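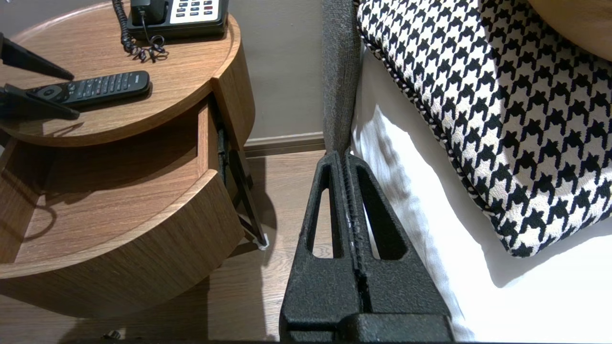 Drakmont Residences will move its in-room telephone service from copper lines to a digital system this summer. The change covers every building we manage in Sevemside and Fikthorpe. A corded desk telephone on a round nightstand, coiled cord and all, is still how many of our residents reach the front desk at night, and that arrangement can continue. Residents are not required to give up a telephone they like. This thread sets out what will change and what we need from each household.

The dates first. Letters were mailed to all residents on 2019-05-20. Work begins in Sevemside and moves to Fikthorpe once the Sevemside buildings are signed off. All lines will be on the new system by the end of August.

The new system will serve 2,915 lines, including the lines in lobbies, elevators, laundry rooms and staff offices. Elevator lines will be moved last, and only with an inspector present.

Your telephone number will stay the same. You do not need to tell your bank, your doctor or your family anything about the switch. If anyone calls and asks you to "confirm" your number or card details for the change, please hang up and let the front desk know.

Dialing will change in one respect. Calls to another apartment in the same building currently need a two-digit prefix. Under the new system you will dial the four-digit apartment extension and nothing before it. The front desk remains on 0. Outside calls still begin with 9.

For emergencies, dial 911 directly. You may also dial 9 first, and the call will go through either way. The dispatcher will see the street address and the apartment number. At present the dispatcher sees only the street address, and closing that gap was the main reason the board approved this project.

Power outages need some attention. Copper lines carry their own power and digital lines do not. Each building will have battery units in the equipment room that keep the telephones working for 6 hours. The Prokopenko building has a generator and will have longer coverage.

If you use medical equipment that depends on a telephone line, please contact us before your installation day. This includes pendant alarms, heart monitors and some older fax-based devices. We have heard from 14 households so far and believe there are more. We will test each device with you in the apartment before the old line is disconnected.

Most existing telephones with push buttons will work without an adapter. Rotary telephones will need one. We have a supply of adapters and there is no charge for them. Large-button and amplified telephones may be requested on the form that came with your letter – the form is also at every front desk.

On furniture: installers need to reach the wall jack. Please clear the floor in front of it if you are able to. If you are not, write "needs help" on the form and staff will come by the evening before. Installers have been told to ask before moving anything that is on a table.

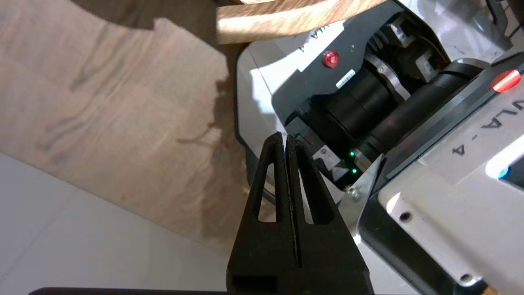
Hiu-tung Tseng asks whether a resident has to be at home for the visit, and whether a neighbor may let the installer in. A neighbor or relative may do so if the resident has signed the entry line at the bottom of the form. Installers will not enter an apartment on a verbal message.

We have had the same question from several Fikthorpe residents regarding pets. Cats and dogs should be kept in another room during the visit. Birds may stay where they are.

Voicemail messages stored on the old system will not carry over. If you have saved a message you wish to keep, please tell us early. Our office can copy it to a disc or send it by email. We understand that some of these recordings are precious and we will handle them privately.

The monthly telephone charge will not go up this year. Long-distance calls within the United States will be included. International rates are on the back page of the letter, and a larger-print version is available.

A correction to the letter: the help line hours were printed as 8 to 4. The correct hours are 8 to 6, and the line is closed on public holidays. We regret the error.

A printed guide is being prepared, in a run of 2,000 copies, with a card that can be kept beside the telephone. Chia-hao Yip is coordinating the translations. If you would like the guide in a language other than English, please tell your front desk which one by the end of the month.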